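Leave the Shelves Open

We put the tall white shelving next to the refrigerator in April, and I still think open shelves beat cupboards in a shared room. 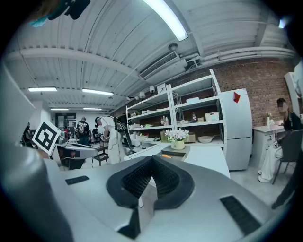 One reader of my last column wrote in to say that open shelves just collect dust, and that she'd take a door over a weekly wipe any time. Fair enough. I wipe ours every 22 days or so and it takes five minutes. Before that, at Tuhiwai, we had cupboards, and people kept buying things we already had. I found three bottles of the same dish soap behind one door. I'd still go without the doors.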